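Gripper fault on the Gernley kitchen task: notes on a week of failed runs

31 August 2020

I undertook in June to publish a record of the fault which held up the Gernley work, and I regret the delay. The post is a personal account and should not be read as a formal report. Readers who need the test log may write to me, and I shall pass the request on to Phong Huỳnh, who keeps it.

The task was a simple one. In simulation, the gripper was to travel over a kitchen counter, close upon a small item of food and lift it clear. We had run it under the Vakholm controller for some months without concern. After the controller was updated, the fingers began to close before the arm had finished its descent. In a batch of 300 runs, 47 ended with the fingers shut above the item or pressed against its upper edge. The remainder passed, and for two days the failures were put down to poor starting positions.

That view was mistaken. Phong Huỳnh compared the time stamps and found that the close command was being released on a fixed timer of 2000 milliseconds. It should have waited for the signal that the arm had come to rest. Short approaches finished within the timer and were sound. Longer ones did not, and the fingers closed while the arm was still moving.

A second matter came to light during the same review, and I consider it the more serious. The force limit, set at 60 newtons in our own settings file, was not being read at start-up. The controller fell back on its built-in value and gave no warning. No hardware was connected at the time. Had the same build been loaded on the Plamier bench, there would have been no working limit on the grip at all beyond that default.
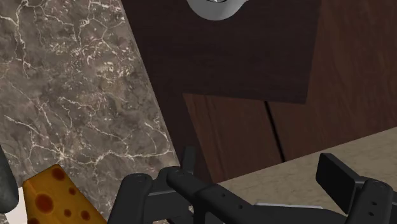 Gripper over the kitchen counter in simulation, with the cheese wedge to the left.

The following steps have been taken. The timer has been removed, and closing now depends on the rest signal alone. The controller will not start if the settings file is missing or cannot be read. Any build intended for the bench must first complete the full batch in simulation, and a second person must sign the result.

One question remains open. Đàm has asked whether the older runs, recorded before the update, should be repeated with the corrected build. I am inclined to agree, though the machine time has not yet been granted. Comments on this point are welcome below.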